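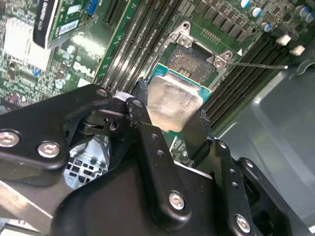 Girneo library to keep its computer repair evenings going through June

April 4, 2025

The Thursday repair evenings at the Girneo public library, which started last fall as a six-week trial and somehow never got around to stopping, will carry on until the end of June, the library announced this morning. Anyone who has been hauling an old desktop or a wheezing laptop up the front steps over the winter will be glad to hear it, and so will a good many people who have been meaning to and haven't yet.

The evenings are held in the big reading room on the ground floor, from 5:30 until 8:30, and they are free. You bring in the computer that has stopped behaving, you sit down next to someone who knows a bit more than you do, and the two of you open it up together. Parts cost whatever parts cost, and the library keeps a drawer of secondhand memory, cables and drives that people have donated along the way, most of it going for a dollar or two in the coffee can.

Since the first session the library has logged 634 machines across its tables. Many of them needed little more than a good cleaning and a fresh hard drive, and some needed a great deal more patience than that. A fair share came from families with a student at home, and the library says it has noticed a steady stream of retirees from the Flernow side of the river, who have taken to arriving early for a good chair and staying late for the conversation.

The push for the extension came from the regulars themselves. When word got out in February that the money for the evenings was due to run dry, 85 people signed a letter asking the library to find a way, and several of them wrote long and lovely notes in the margins. One woman wrote that she had learned to replace a power supply at the age of 71 and would like to learn to do a laptop screen before she turns 72. Another writer simply asked that the evenings not be moved to Wednesdays, on account of choir.

They won't be. The day and the hours stay just as they are, with the lights and the staff time now paid for out of the library's general programs money. The Wuisan hardware store on Mill Street has also agreed to give 12 precision screwdriver sets, which will be a relief to everyone who has waited in line for the one good small Phillips.

There are a few changes to know about. You will now need to sign up for a seat, either at the front desk or by telephone, because the room got so full in March that people were working on the windowsills. Walk-ins will still be welcome after 7 if there is space. The library also asks that everyone back up their photos and papers before coming in, and if you don't know how, come by any weekday afternoon and the desk staff will gladly walk you through it. Printers, sadly, are still not accepted, though you are free to come and complain about yours.

For those who would like to go a little further, a beginners' class on putting together a desktop computer from used parts will run on Saturday mornings in June. It covers choosing a case, seating the processor and memory, and getting everything talking to each other at the end. There are 6 places, and the finished computers will go to the after-school room at the Skevov community center, where the homework tables have been sharing two elderly machines for longer than anybody cares to remember. Children of 12 and up may attend with a grown-up, and the two of them count as one place.

Sign-up for the class opens on Monday at the front desk, first come, first served. If you have a retired desktop in the basement that you'd be willing to part with, the library would love to have it, working or not, as long as it can be carried in by one person. Donations can be left at the side entrance during opening hours, with a note taped on saying what's wrong with it, if you know.

The next repair evening is this coming Thursday. Coffee will be on, as usual, and there is a fairly reliable rumor of lemon cake.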